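Re: [robots] Saturday at Briltau, who's going?

Zanele Mabaso
Saturday, 21:40

> Is anybody going to the Briltau open day? I can't get away from work
> and I'd love to hear whether the two-armed sorting thing is worth the
> trip, or if it's all leaflets and free pens. Also is there parking?
> Molefe

Hi Molefe, hi all,

I went! Just got in, shoes off, tea made, so you're getting this while it's fresh. Parking first: yes, behind the Seltley building, but it was full by the time I arrived and I ended up on the road by the garage. Take the bus if they do it again.

They were running 30 minutes late, so I had a good wander (there were pens, I have four). Then they took us upstairs in groups of seven to the room with the big screen, where they run the sorting in the simulator. I'd been expecting metal and noise, and at first I was a bit let down, but I ended up staying for two more goes with the next groups.

The job sounds like something for a toddler: coloured cubes, coloured bowls, put each cube in the bowl that matches. What I liked was that it has two proper hands with fingers to do it with, and I could have watched those fingers all day. The woman at the keyboard let us call out when to pause it, so we could get a good look at a hand just before it went for a cube. You notice how much is going on with the angle of the wrist.

She told us they'd done 1204 runs on this one task since the spring and that 492 of them were with the newest version of the software, which they call Sarnora. I asked how many had gone wrong and she laughed and said "plenty". She did say that a cube close to its bowl can be more of a nuisance than one further off, as the hand has less room to come down. I'd never have guessed that.

The real arms are downstairs and we only got to see them through a window, switched off. Somebody asked when they'd be moving and got a very vague answer.

So yes, Molefe, worth the trip, though eat before you go, the café shuts at two. The picture at the bottom is from the pink and turquoise run, paused with one cube in its bowl and the other still on the table.

Is anyone up for going as a group next time?

Zanele

Recent messages on this list
- Spare servos, free to collect
- March meeting: change of room
- Which soldering iron for a beginner?
- Re: Line follower keeps turning left 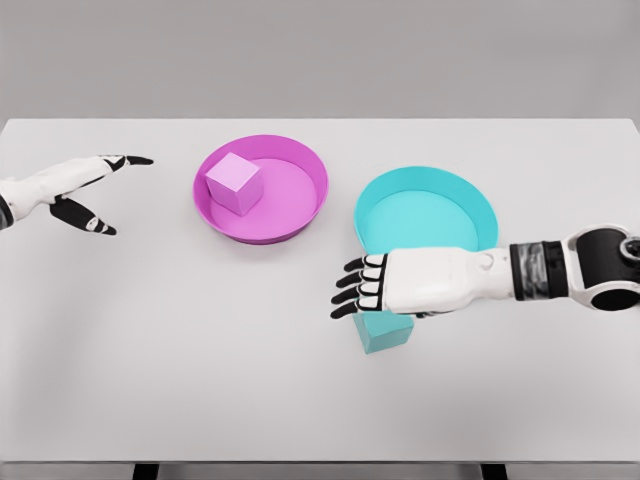 Seltley Robot Club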